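The Gray Bin

Orsolya Juhász had worked at the depot in Estden for 26 years, and on Friday she was supposed to hand over the lost property. Kornél carried the forms. He was her nephew, and he was getting the job.

"Everything gets a line," she said. "Even the junk."

"Who comes back for junk?"

"A man drove in from Juldale for a pencil once. He gave me 5 for the coffee tin."

They did the umbrellas first, then the shelf of hats. Kornél wrote slowly. By four o'clock it was getting dark, and only the big bin was left. She put on her glasses and looked over the side for a while before she said anything.

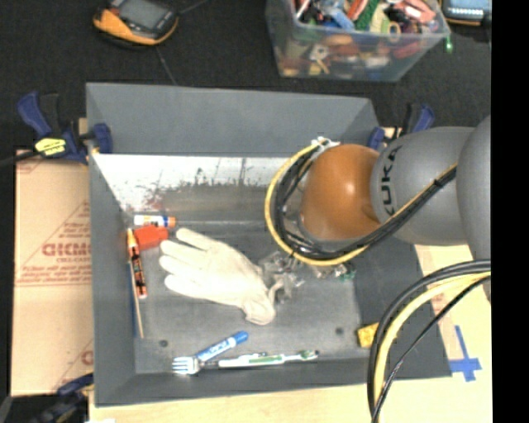

"One glove, cream," she said. "Write that down."

"Just one?"

"One."

He wrote it. She had him put the tube with the orange cap on the next line, and the red-orange thing after that. He asked what it was. She said to write block and leave room for a correction.

"You could stay until Christmas," Kornél said.

"I could." She took the pen from him and fixed his spelling – he had left the e off glove – and gave it back. "Next line."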